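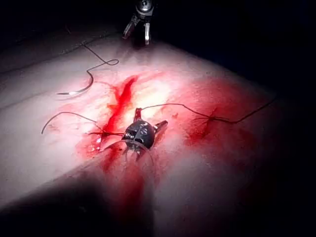 **Which camera does the needle tracker use?**
It uses the wrist camera on the active arm. The overview camera is only read during arm registration.

## 4.3 Setting up needle tracking

These steps apply to Grilado 2 and later, with the Cusholm arm driver already running. Finish the hand-eye calibration in section 4.2 first.

1. Open **Perception > Needle** and select the arm.
2. Load the pad profile. Curved pads need the `raised` profile – the `flat` one places the needle too deep near the sides.
3. Set the exposure by hand. Lower it until the highlight on the curved needle no longer fills the preview with white.
4. Draw the search region on the pad surface. Leave out the black background.
5. Turn on **Mask instruments**, so that the jaws are not picked up as needle edges.
6. Turn on **Stain filter** if simulated blood is in use. Red smears can hide thin thread, and the filter lowers the thread score in those areas.
7. Press **Fit**. The overlay should follow the needle's arc from end to end.
8. Save the profile under a new name.

> **Note:** The tracker keeps the last 220 poses in memory. Older poses are written to the log.

> **Note:** Thread is tracked separately. Where several threads lie on the pad, click the one attached to the needle before pressing **Fit**.

> **Caution:** Do not enable automatic grasping while the fit score is below 90. The planner will still accept the pose and may drive the jaws into the pad.

If the overlay jumps between the needle and a thread, raise **Minimum width** one step and repeat step 7. Error 324 means that the search region is empty or was never saved.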